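Grovano 20 Room Air Cleaner
Wesetti Air Products / Portable units / Small room series

Item 2576, unit with one filter installed
Item 1555, replacement filter

Page revised Dec 22, 2019

Overview

The Grovano 20 is a portable air cleaner for one closed room. It draws air in through the lower sides of the housing, passes it through a washable prefilter and a pleated main filter, and returns it through the top grille. There is no ionizer, ultraviolet lamp or scent tray. The unit doesn't heat, cool or humidify.

It replaces the Wusement column unit, which was withdrawn in July. The motor mount and the filter frame are both different. Wusement filters will slide partway into the Grovano 20 but will not seal, and the door switch will keep the fan off. Stock of Wusement filters remains at the parts counter and will be sold until it is gone.

Specifications

Rated power at top speed: 20 watts
Fan speeds: 6
Fan type: backward-curved, direct drive
Main filter: pleated, glass fiber media, foam gasket on the inlet face
Prefilter: woven nylon mesh, washable
Controls: one rotary knob, stepped
Power cord: fixed, exits at rear left
Housing: molded ABS, matte gray or white
Mounting: floor or shelf, rubber feet
Supplied with: unit, main filter, prefilter, printed instructions

Rated power is measured with a new filter. Power at top speed drops slightly as the filter loads, as the fan is moving less air. A falling meter reading is not a fault.

Choosing a unit for the room

Size the unit by room volume, using the ceiling height. Floor area alone will give a poor result in an attic room or a room with a raised ceiling. Measure wall to wall and don't subtract furniture. A closet with a solid door kept shut can be left out. A closet with a curtain or a louvered door should be included.

The sizing chart in the printed instructions assumes a closed door and closed windows. If the door will stand open, add the volume of the hallway up to the next closed door. Where this puts the total past the last row of the chart, use two units or the larger Osei cabinet model.
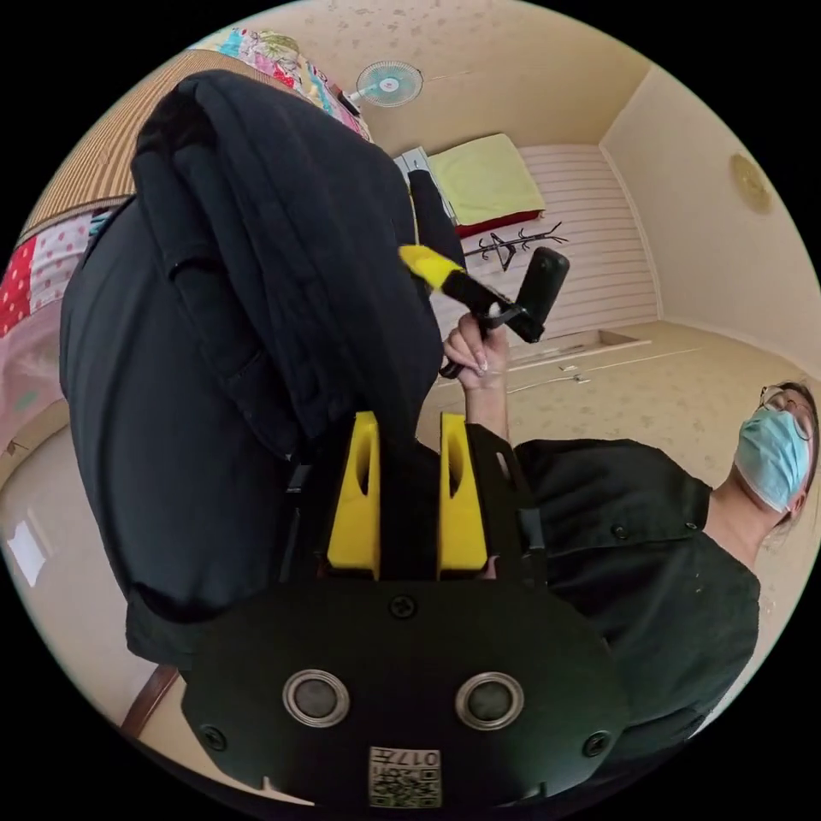
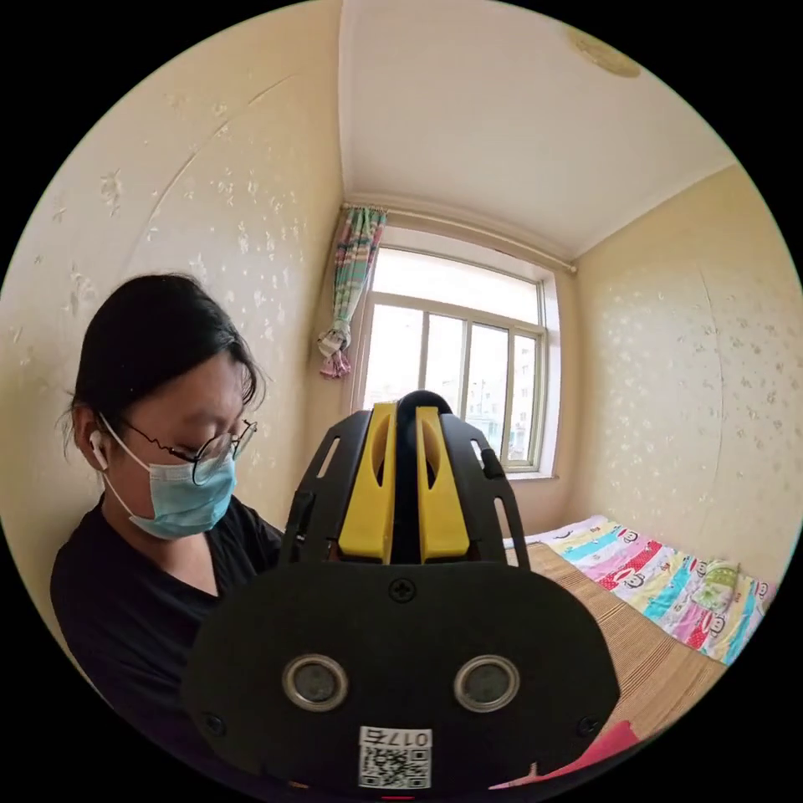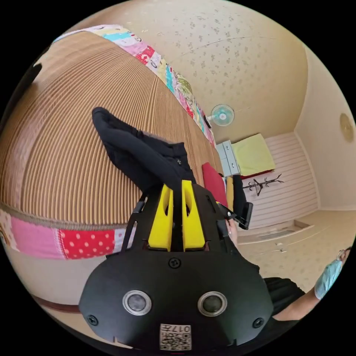 Airflow in a small room depends more on where the outlet points than on the fan speed selected. Set the unit so that the top grille has open space above it, and keep the side inlets clear of walls, bedding and curtains. In a short room the cleaned air reaches the far wall, turns down and comes back along the floor to the inlets, so a placement near one end usually works better than one in the middle of a long wall. Do not aim the flow at a chair or pillow; most complaints of drafts are cured by turning the unit a quarter turn. The main filter acts on air that passes through the housing and on nothing else. A surgical mask like the light blue one worn by the woman in the second picture works at the face, and neither its rating nor the filter's can be added to the other. Instructions from a doctor or an employer to wear a mask are not changed by running the unit.

Fabric and settled dust

Dust that has already settled is not removed by an air cleaner. Upholstery, carpet and bedding hold far more dust than the air does, and release it when they are moved. Run the unit on a high step while making the bed or folding laundry and for a while afterward. Vacuum carpets with the unit switched on and set well away from the vacuum exhaust.

Lint will show up first on the prefilter. This is expected, and a gray layer on the mesh after the first weeks does not mean the main filter is spent.

Sound

The two lowest steps are intended for sleeping. On these steps the motor can be heard in a quiet room at close range as a low hum. A ticking sound means something is touching the fan, most often a loose tag or a strip of packing film left inside the door. Switch off, unplug, and check before running it again.

A shelf can amplify motor vibration. If the hum is louder on the shelf than it was on the floor, put a folded cloth or a rubber mat under the feet. Do not remove the feet. They also set the clearance for the lower edge of the inlets.

Maintenance

Prefilter. Unplug the unit, open the rear door and lift the mesh out by its tab. Vacuum it, or rinse it under cool water with no soap. Let it dry fully before putting it back. Moisture carried into the main filter will weaken the pleats and can leave an odor that does not clear.

Main filter. Replace with item 1555. Do not wash, vacuum, tap or brush the pleats. The arrow on the frame points toward the fan. Write the installation date on the blank strip on the frame, as the unit has no timer or indicator lamp.

Door switch. The fan will not start unless the rear door is latched and a filter is seated. If a new filter has been fitted and the fan is dead, open the door and press both lower corners of the frame until the gasket is flat.

Housing. Wipe with a damp cloth. Solvents and alcohol wipes will dull the matte finish.

Known issues

Early units with the white housing shipped with a stiff knob that could stop between steps. The fan runs at the lower step when this happens. Iona Mackay in service will send a replacement knob on request; no tools are needed to fit it.

The printed instructions in the first production run show the filter arrow pointing the wrong way in the exploded view. The arrow on the filter frame is correct.

The cord exit was moved from center to left after the outline drawing was issued. The drawing has been corrected by Kwesi Sarpong and the current one shows the cord at rear left. Discard older copies if you are planning a built-in shelf.

Warranty and returns

The motor and switch are covered under the standard Wesetti warranty. Filters are consumables and are not covered once the sealed bag has been opened. Units returned with a wet or washed main filter are inspected at the owner's cost.

Keep the carton for the return shipment. The foam end caps hold the fan off its bearing in transit, and units sent back without them often arrive with a bent shaft.

Trade orders: Yaa Odoi
Parts and service: Iona Mackay
Drawings and installation questions: Kwesi Sarpong

Related items
Osei cabinet air cleaner
Grovano wall bracket (does not fit item 2576)
Replacement prefilter mesh, sold singly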